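12/03/2026 - segmentation + sync, handheld rig

Picking up from the Tamville notes. Goal today was to get the episode splitter to stop eating the first grasp. It still eats it sometimes but I know why now.

Short version: the splitter looks at jaw width from each gripper and calls a new episode when both have been open and still for 2 seconds. Fine for pick and place. Terrible for the organizer tasks, people hover over the compartments with both jaws open while they decide where the next part goes, and the splitter thinks they finished. So one sort gets chopped into a bunch of tiny episodes, and the first real grasp ends up in the tail of a "reset" chunk that gets thrown out.

Tried first: longer still window. Helps, but then back to back episodes get glued together when the operator is quick. Backed that out.

Tried second: use gripper pose as well as width. Only end an episode if both hands have pulled back past the near edge of the board. Works much better. Needs the board pose in the head camera view, which we have from the board corners, except when a forearm covers one. Right now if a corner drops out I hold the last good pose. Board doesn't move so ok for the moment. If someone bumps it we are hosed. TODO check for a jump when the corner comes back.

Re-ran the splitter on the whole June set as a regression, 1,340 episodes by the old hand labels. Diffs are in the splitter_out folder, not commited yet. 9 disagree with the hand labels. Looked at all of them. Most are the label being sloppy at the end, a few are real misses where one hand stays parked over the board the whole time. The parked hand case needs a rule. Maybe only ask for the hand that moved last to be back? Don't love it, left-handed operators use the other one as a prop a lot.

Sync next. Left and right gripper streams drift apart slowly over a long session. Had been blaming the cables. Not the cables. The Varma driver stamps on arrival at the host and not at the encoder, so when the host is busy writing video the stamps bunch up and then spread out again. You can see it plain as day if you plot the gaps between samples - flat, then a clump, then flat.

Fix for now: ignore arrival time, use the counter in the packet and fit a line through counter vs host time per session. Residuals look sane. Wrote it as a separate pass so the raw logs stay raw. Do NOT run it twice on the same folder, it doesn't check and it will happily refit its own output. (Add a check.) 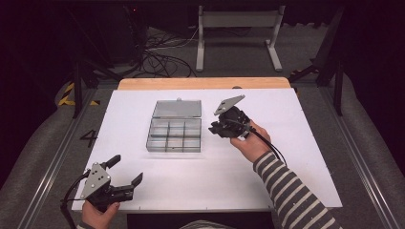 Also the lid. Clear plastic on a white board is rough on the corner finder, it keeps grabbing the edge of the open lid and calling it a board edge. Reflections along the dividers don't help either. Masking out whatever sits inside the board outline before looking for lines sorts most of it, but that's circular, need a board pose to build the mask. Seeding with the previous one works once we're running. First few images of a session are still a coin flip. Might just print markers and stick them on the board corners, boring but would be done in an afternoon. Ask Brultenthorpe if they mind, they wanted the surface plain for the training side.

Compartment detection: haven't touched it. Flarkitz config assumes a fixed grid in the table frame and that's wrong the moment the box is put down a bit rotated. Should be in the box frame. Leaving it til the splitter is merged.

Threshold for "open" was hard coded in the same place twice, with two different values. Pulled into config. Right gripper reads slightly wider than left at full open so they get their own number each. Recalibrate both before the next long session, left zero looked off at end of day.

Left to do
- parked hand rule
- jump check on board pose
- guard against double refit
- commit the diffs, write up the stamp thing for the driver people
- markers y/n

Splitter branch is pushed, sync pass is still only on my machine.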